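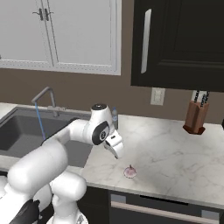
Does a deposit on drinks bottles really cut litter, or does it just put the price up?

Mar 9, 2023

Our council wants a 5p deposit on every plastic bottle and can, and the leaflet makes it sound like free money. I get through a lot of squash and fizzy water. Has anyone lived with one of these schemes?

Gilura
It cuts some litter, mostly the bottles people drop in parks and lay-bys, but 5p is too low to change what most shoppers do. We had a trial from November and I took back 319 bottles. You can work out what that came to — hardly worth the petrol. The shops also rounded their prices up by more than the deposit, and I haven't seen them come down.

Workelach
Depends who keeps the unclaimed deposits. Ask your council that and see how long the reply takes. Ours took about 50 days and didn't answer it.

Harries
It's a tax, call it what you like. My corner shop stopped selling the small cans altogether. Savico water in the big bottles works out cheaper anyway, so I buy that now and put the empties in the normal recycling.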